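Rattanakul Laboratory Begins Comparison of Gripper Fingers

The Rattanakul Laboratory has opened the second stage of its gripper comparison, under the direction of Chukwuemeka Oyewole. The work concerns small household items that people handle every day, with particular attention to weekly pill organizers. Two finger designs, Listel and Grumolden, are under review.

Each design will be scored on three points: approach to a closed lid, contact with an open lid, and the effect on neighboring compartments. Wrist cameras supply the close views, and a fixed camera covers both arms. Staff have been asked to review the two kinds of footage together before entering a score.
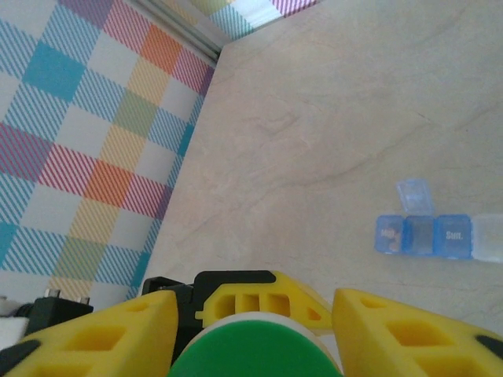
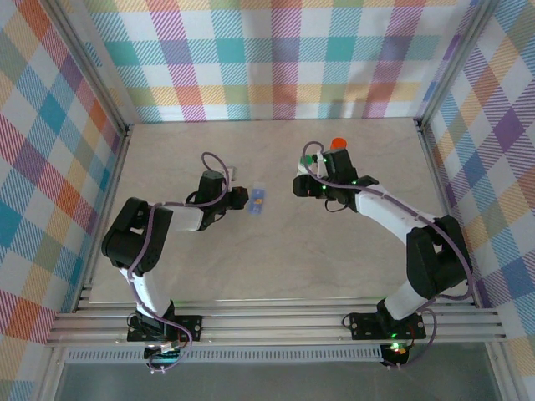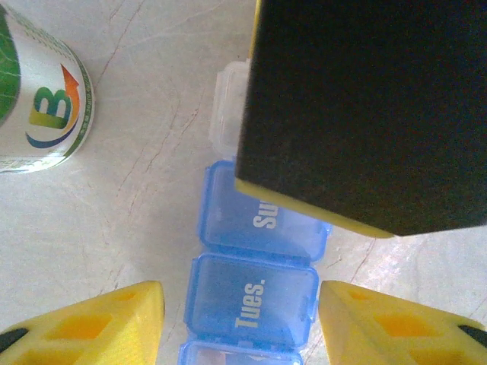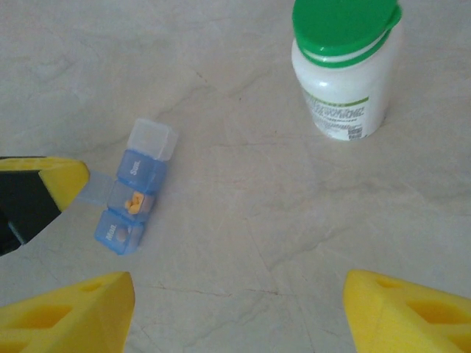 The second view is from the fixed camera; the other three are wrist camera views with the organizer on the table.

Schedule and Reporting

The plan allows 2,000 attempts for each finger design. The first stage closed with 1,971 usable records, and the remainder were set aside after review for incomplete camera data. The same rule will apply in the present stage.

Lids remain the main difficulty. A raised lid can hide a fingertip from the wrist camera at the moment when its position matters most, and the laboratory is considering a change in camera angle for that reason. Any change would be made to both arms at the same time so that the results can still be compared.

A written report is expected in October. Departments wishing to propose additional items for testing should send a short request to Mr. Oyewole, stating the size and weight of each item.

Recent Items
Stendolari Controller: Notes From the First Trial
Wrist Camera Calibration Procedure Revised
New Storage Rules for Spare Fingers
Request for Household Test Items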